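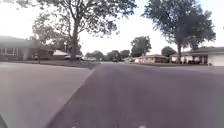 Why has Bellamy Street lost its speed limit signs?

The council took them down for cleaning in July and has not yet agreed who should put them back up.

Residents of the street, on the western side of Grestgate, were told on January 14, 2019 that the matter would go before the highways panel for a second time. The first time, the panel ran out of afternoon. Most of that meeting went on a dispute over whether the signs count as street furniture, which comes under Parks, or as traffic equipment, which comes under Roads. Parks has a van with a ladder. Roads has the bolts.

There were 13 signs to begin with. All of them are in a lock-up in Prilness, wrapped in blankets, and by every account they are spotless.

The cleaning was ordered after a complaint that the signs had gone green at the edges and could not be read in the evenings. The complaint came from Keegan Sheehan, who has lived on the street since he was a boy and now regrets raising it.

"I asked for a sponge," he said. "I had in mind a man with a sponge."

What he got was a contract. The work went to a firm called Coner, which quoted to remove, wash, polish and store the signs. Putting them back was listed on a separate sheet, and the separate sheet was not signed. Coner says it would be glad to refit them and has written to the council twice to say so. It has also written about storage, for which it charges by the week.

The council's bill for the signs stands at £2000. Asked whether new ones would have been cheaper, the highways office said it did not hold that information in the form requested.

Drivers, meanwhile, have been left to use their judgement. On Bellamy Street this has produced mixed results. Sumaiya Ekanayake, who teaches the piano at home and hears most of what goes past, says people drive more slowly than they used to, apart from the ones who don't.

"You get some who creep along as though there's a trap," she said. "Then you get the lad with the exhaust. But we had the lad with the exhaust when the signs were up."

She has kept a window open during lessons and reckons her pupils can now tell a diesel by ear, a skill for which there is sadly no certificate.

The question of what the limit is in the meantime has proved livelier than expected. A notice sent round in the autumn said it was "unchanged". A second notice, correcting a spelling mistake in the first, left the word out altogether. One household took this as a change of policy and wrote in to object to it. The objection has been logged and will be answered once somebody has worked out what it is objecting to.

Gijs Peeters, who chairs the highways panel, said the public should not read too much into a missing word.

"The limit is what it always was," he said. Pressed for the number, he said he would prefer to give it in writing.

The number has since been supplied, in writing, and is the same as the one on the signs in the blankets.

Mr Peeters also defended the time taken. Two departments had to be satisfied, he said, and each had a different form. The Parks form asks for the height of the object and the type of soil it stands in. The Roads form does not mention soil but wants a drawing. A drawing was made in the autumn, and was returned because it showed the posts on the wrong side of the street. The posts themselves have stayed where they were throughout. They have been used for a lost cat notice, a found cat notice for a different cat, and an invitation to a talk on gutters.

Attendance at the gutter talk was good, according to its speaker, Tincuța Oprea. She puts this down to the poster being at eye level on every post in the street, with nothing above it to distract anyone.

"I would be sorry to lose them as a site," she said. She has asked the panel whether the signs could go back a little higher. Her request has been passed to Parks.

One resident did try to settle things by himself. Tipene Lowther painted a sign on the lid of a storage box, got the figure right first time and tied it to the post nearest his gate. It stayed up for two weeks. It was then taken down by an officer from Roads, on the grounds that it was not reflective, and Mr Lowther was sent a letter inviting him to collect it within 80 days. The letter gave the address of the lock-up in Prilness.

He drove over to fetch it and was shown the council's own signs while he was there.

"Lovely condition," he said. "You could eat off them. I offered to bring them back in the car, but I'd have needed a form."

His lid had been cleaned.

The panel will have two choices in front of it when it next meets. It can sign Coner's second sheet, at a price that has gone up since the summer, or it can ask Parks and Roads to do the job together, one bringing the ladder and the other the bolts. Officers have recommended the second course, subject to an agreement on who drives the van.

Mr Sheehan intends to be in the public seats. He says he has noticed that the nameplate at the end of the street is going the same way at the edges, and that he will not be mentioning it.

Comments on the proposals can be sent to the highways office at Grestgate Town Hall. Anyone wishing to speak at the meeting should say so beforehand, and should state whether they are speaking about street furniture or traffic equipment.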